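4. Where households put the lamp

I started this part of the study thinking that people choose a reading spot and then light it. After 36 interviews in Urkden and Orkasby I'm fairly sure it goes the other way round for plenty of us. The lamp lands wherever there's a socket, and the reading follows it (my own does, I'm afraid!).

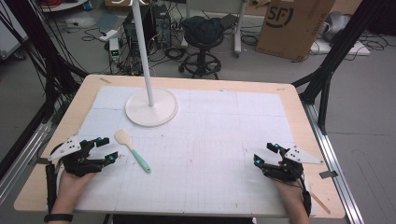 Most people I spoke to could tell me straight away which chair was "the reading chair", and then admitted they read at the table. The table wins in December especially, when it's dark by tea time and the big ceiling light feels a bit harsh. One woman in Orkasby had moved hers twice in a winter, just chasing a decent light for her crossword.

4.1 Tables that do everything

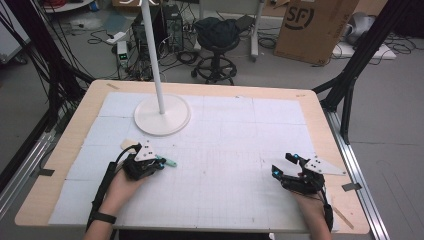 Reading time: 3 minutes

Figure 2. A table with its top mostly covered by a gridded mat.

A lot of this comes down to what else the table is for. Families in Urkden sew on it, do homework on it, sort out the bills on it, and whoever wants to read has to fit in round the edges. I'd asked everyone to keep a diary, and the 123 entries I got back (some on the backs of envelopes, which I loved) are full of small negotiations over who gets the bright end. The Nijs survey asked only about rooms, so it misses all of that, and I'd say the room is too big a unit for this sort of question.

The Flotetti diary sheets did better, though people grumbled about the tiny boxes. I've kept their wording for "main light" and "extra light" so the two sets can be compared, even where I'd have put it differently myself.

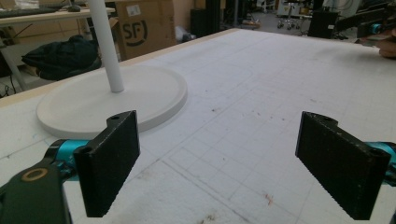

4.2 Bedrooms and other exceptions

Bedside reading hardly moved at all from one season to the next. Same lamp, same side of the bed, often the same book for months. I've left those entries out of the seasonal counts and come back to them in section 5.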